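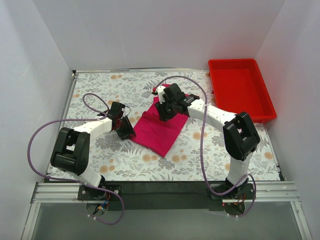 Figure 7.1 Two small arms at work on a cloth, each mounted on the front rail of its enclosure.

Chapter 7
Building a Two-Arm Bench Cell

Learning Objectives

After completing this chapter, the reader should be able to:
select a location for a two-arm cell in a home or shared workshop;
mount a pair of arms to a common rail and check their reach;
route and tie cables so that no joint is restricted;
carry out a first handling exercise with cloth.

7.1 Introduction

The preceding chapters dealt with a single arm clamped to a table. A single arm can pick up a block, place it in a tray, and repeat the motion until the operator stops it. Many household tasks cannot be done well in this way. Folding, opening, straightening, and holding one part while another is moved all call for a second hand, and the second hand brings a new set of problems. The two arms share a space. They may collide, pull against each other, or block each other's path.

This chapter describes the construction of a cell in which two arms share one work surface. The design follows the one built by Aurélien Riviere and Apolline Chauvin in the Deschamps shared workshop, where it replaced an earlier bench known to members as Trisia. The first version of the cell had no side walls, and small parts were often lost to the floor. Walls were added in March of the following year and have been kept in each version since.

7.2 The Enclosure

The cell in Figure 7.1 has plain, pale walls at the back and on both sides. A plain background is recommended for any reader who intends to add a camera in Chapter 9. The work surface may be plain or printed. In the figure it carries a pattern of gray leaves and orange flowers, against which a solid red cloth is easy to distinguish. Readers should avoid a cloth and a surface of similar color during the early exercises.

A bin is placed at a far corner of the surface. It should be within reach of at least one arm and outside the area in which both arms work together.

7.3 Mounting and Reach

Both arms are mounted along the front, on a grooved aluminum rail. The grooves allow a base plate to be moved sideways and tightened again without drilling. Set the bases well apart at first. If they are too close, the elbows will meet before the grippers do; if they are too far apart, the shared area becomes too small to be useful.

Before power is applied, move each arm by hand through its full range. Mark the limits of its reach on paper laid over the surface. The region where the two outlines overlap is the shared area, and all exercises in this chapter take place within it – or very near its edge.

7.4 Cables

Poor cable routing is the most common fault in home-built cells. Each cable must be long enough to follow the wrist at full extension, yet it should not drag across the work. Fasten it with small ties and leave a loose bow between fixed points. After tying, repeat the hand movement described in Section 7.3 and watch the cable at every joint.

7.5 Why Cloth?

A rigid block has one shape. A cloth takes a new shape each time it is touched, and the position of one corner says little about the position of the others. In the figure, the fingers of the left gripper meet a corner of the cloth while those of the right rest near a small raised fold. Exercises 7.1 through 7.4 begin from a similar arrangement.

Key Terms

shared area
base plate
full extension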